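Search this site Search Advanced
Print this page | E-mail this to a friend

The piano tuner who stays for coffee

Meron Weldu opens the lid of the piano, but she does not play it. First she puts her ear near the strings and speaks one short word into it, and then she listens. "It is a habit," she says. "My teacher did it, and he could not explain it to me also. But I hear if the room is hard or soft."

We meet at half past nine in the morning in the community hall on Skurgate, where the upright piano must be ready for the choir in the evening. It is a Fröhlich, with brass candle holders, and it has not been tuned for two winters. Weldu has 74 pianos that she visits every year, most of them in private homes, and some more that call her only when a wedding is coming.

She came to tuning by a side road. She studied chemistry for two years, and at that time she rented a room from an old woman who had a piano with three silent keys. "I asked if I may look inside. She said yes, because she thought I would look for five minutes. I was there until it was dark. It was only felt, glue and dirt, but when the first key was speaking again I was so happy that I called my mother."

After this she wrote letters to every tuner she could find in the telephone book. One answered. He was called Zillidis, he had a bad knee, and he needed a person to carry the bag. She carried it for a year before he allowed her to touch the pins. In the second year she could do the lowest octave, and he would go over it afterwards without a word.

I ask her if this was not a very slow way to learn.

"Yes, it was slow. I was sometimes angry. But the hand must learn how little it has to move. You turn the pin, and the string comes up, and then you must set the pin so that it stays. A beginner makes a beautiful tuning and the next morning it has gone away. With an electronic tuner you can see the note, and I use one also, for the first string. The staying you do not see on it."

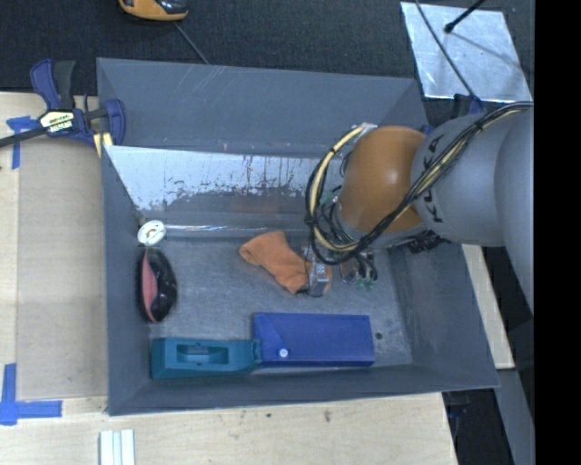

Anouk Kramer does not agree with all of this. She leads the choir that sings in the hall, and when she comes in to put out the chairs she remarks that a good electronic tuner has saved her many rehearsals, and that a choir does not mind if the piano is a little tired, as long as it is tired everywhere in the same way. Weldu laughs at this and says that the last part is correct.

The two women have known each other for eight years. They argue mostly about heating. The hall is cold in the day and is heated quickly before the rehearsal, and this is bad for the wood of the soundboard. Weldu would like a low, steady temperature. Kramer would like it too, but she has seen the bill.

"Put a bowl of water near it, at least," Weldu says to her.

"I put a bowl. Somebody gave it to a dog," says Kramer.

When the chairs are in place, the tuning goes on. Weldu works from the middle of the keyboard outwards, with a long strip of red felt pushed between the strings to keep the neighbours quiet. She does not like to talk during the middle octaves, so I wait. In the treble she becomes more relaxed and tells me about the house in Sostovstead where the owner, a retired baker, always makes her guess which key his grandson has hit with a spoon.

What does she earn? She is open about it. For a normal tuning she asks 60 pounds, and more if the pitch has fallen far, as she must then go over the whole piano twice. She knows that she could ask more. "But then people wait three years instead of one, and I come to a piano which is so low that I am afraid for the strings. I prefer the small bill and the healthy piano."

I ask also about the future of the work. Many families give their pianos away, and some cannot find a person who will take them even for nothing. Last April she was asked to look at four in one month, and only one could be saved. She took the ivory and the good hammers from the others, with permission, and keeps them in drawers at home for repairs.

"People say sorry to me, as if I was the doctor," she says. "I tell them the piano had a long life. It was in a warm room and children played on it."

At a quarter to twelve she pulls out the felt and plays a slow hymn, with many wrong notes. She is not a good pianist, she says, and she never wanted to be one. Then she closes the lid, and Kramer calls from the kitchen that the coffee is ready.

Print this page | E-mail this to a friend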